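4. Storing and Rotating Bottled Water

Read section 3 (Choosing a Storage Area) before you bring in any water. 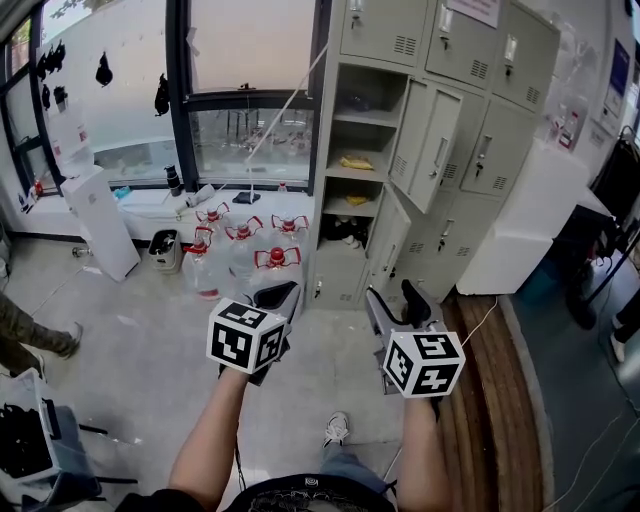
Figure 4-1. Large water jugs with carrying handles, stored on a concrete floor.

This section covers filled jugs kept as a backup supply for the Brindale countertop dispenser. It applies to jugs bought filled and sealed, and to empty jugs you fill at home from a treated tap supply. If your water comes from a private well, have it tested first and follow the advice of the lab.

4.1 Before you start

You will need:
Clean jugs with matching caps
Unscented household bleach
A permanent marker and masking tape
A funnel used only for drinking water
The rotation card from the back of this manual

Use only jugs made for drinking water. Milk and juice containers are hard to clean fully and should not be used.

4.2 Cleaning an empty jug

1. Wash the jug and cap with dish soap and warm water. Rinse until no suds remain.
2. Mix one teaspoon of bleach into one quart of water.
3. Pour the mix into the jug, close the cap, and shake so that it touches all inside surfaces.
4. Wait at least 30 seconds, then pour it out.
5. Rinse with clean tap water and let the jug air dry with the cap off.

CAUTION: Do not mix bleach with any other cleaner. Work near an open window.

4.3 Filling

1. Run the cold tap for one minute.
2. Set the jug on the floor or in a low sink. Do not fill it on a shelf.
3. Fill to the base of the neck. If you use the funnel, keep its tip above the water line.
4. Screw the cap on by hand. Do not touch the inside of the cap.
5. Wipe the outside and check for drips after ten minutes.
6. Write the month on a strip of tape (for example, "October") and stick it to the shoulder of the jug.

Note: Tap water treated by a utility does not need more bleach for storage.

4.4 Placing the jugs

Keep full jugs at floor level, out of direct sun, between 50 and 70 degrees Fahrenheit. Keep them in a different room from gasoline, paint thinner, and pesticides. Fumes can pass through plastic over time.

Leave a gap of 2 inches between the jugs and the wall. Put the oldest jug in front. Do not stack jugs unless you have the Björklund rack, part 1052. The rack must be fixed to a wall stud before it is loaded; see section 7.

CAUTION: A full 5-gallon jug weighs more than 40 pounds. Bend your knees, hold it close to your body, and get help on stairs. A molded handle is meant for short carries. Support the base with your other hand.

4.5 Rotation

Replace home-filled water every six months. For store-bought water, go by the date on the label.

1. Take the front jug and check the cap and seams.
2. Use the water in the dispenser or for plants.
3. Clean and refill the jug as in 4.2 and 4.3.
4. Move the other jugs forward and place the fresh one at the back.
5. Fill in a line on the rotation card.

Throw out any jug that is cracked, cloudy inside, or has an odor that stays after cleaning. Spare caps are sold in bags of 23 (see the parts list, page 53).

Continue to section 5, Loading the Dispenser.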